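Fish Night Without the Smell: Kitchen Tips From a Convert

I grew up in a house where fish meant sticks from a box, so believe me when I say I came to this with no skills at all! My neighbor Lamisi Adjei cooked me a whole snapper one June evening, I went home and wrote down everything she did, and I have been adding to that page ever since. What follows is the current version, typed up 12/7/21, with a few things from readers mixed in.

Buying it

Go early if you can, and ask when the delivery comes in. The counter at Cladcombe puts out the new stuff right after opening, and it's a whole different shop at that hour. Look for clear eyes, red gills and skin that springs back when you press it. A fresh fish smells like the beach, faintly. If it smells like the bait bucket, buy chicken.

Bring a cooler bag with an ice pack. I keep mine in the trunk so I can't forget it.

Clearing the counter first

This was the biggest change for me. Before the fish leaves the fridge, everything that doesn't belong goes off the counter: mail, fruit bowl, the kids' homework, the phone. Then I wipe it down, dry it, and set out one board, one knife, a roll of paper towels and a bowl for scraps. You want a good stretch of open surface on both sides of the board. Doing this with fishy hands and a toaster in your elbow is miserable.
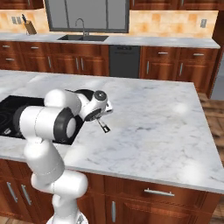 A marble-topped island gives you room to spread out.

If you have marble like that, love it, but treat it kindly! Marble and acid don't get along. Lemon juice, vinegar and tomato can all leave a dull mark called an etch, and sealing won't prevent it (sealer helps with stains, which are a separate problem). Keep cut lemons on a plate or a board, and blot up drips right away with a damp cloth. For everyday cleaning, a drop of mild dish soap in warm water is plenty. Rinse with plain water and dry with a soft towel so you don't get streaks. Skip vinegar sprays completely.

Cleaning and scaling

Ask the store to scale and gut the fish. They'll nearly always do it, and you will never find a scale stuck to your curtains. If you end up doing it yourself, work from tail to head with the back of a knife, inside a big clear plastic bag. Kofi Issahaku sent me the bag trick and I could have hugged him. The scales stay in the bag and the bag goes straight out to the trash.

Pat the fish dry, inside and out, then pat it again. Dry skin crisps and wet skin sticks.

Don't bother rinsing it in the sink unless you see scales left on. Splashing water just spreads fish juice around the kitchen.

Lemon, and when to use it

Lemon inside the belly before cooking, lemon squeezed over at the table. What I don't do any more is leave fish sitting in juice all afternoon, which turns the outside chalky. Roll the lemon under your palm before you cut it and you'll get a lot more out of it. Room temperature lemons juice better than cold ones, too.

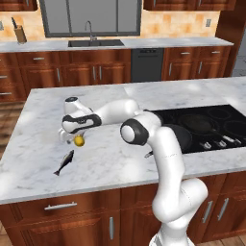 Whole fish on the marble and a bit of yellow held just above the surface, with the cooktop close by.

Zest first, juice second. I've done it the other way round and lost some knuckle.

Save the squeezed halves! Rub one over your hands and a wooden board with a little coarse salt, leave it for a minute, then wash with soap. It really does take the smell down.

Getting rid of the smell

Open a window and run the hood before the pan gets hot, and leave it going while you eat. Afterward, simmer a small pot of water with lemon peel and a cinnamon stick. Wrap the bones and scraps in newspaper and freeze them until trash day (Adjoa Quartey's idea, and I now do it with shrimp shells as well).

Wash the board and knife right away in hot soapy water. The cloth you used goes directly in the laundry, and please don't hang it back on the oven door.

Leftovers

Into the fridge within two hours, in a lidded container, and eaten within three days. I like it cold, flaked over potatoes with mustard and dill. Don't microwave it at work. Your coworkers have feelings.

Next month: getting burnt rice off the bottom of a good pot. Send me your methods, the weirder the better!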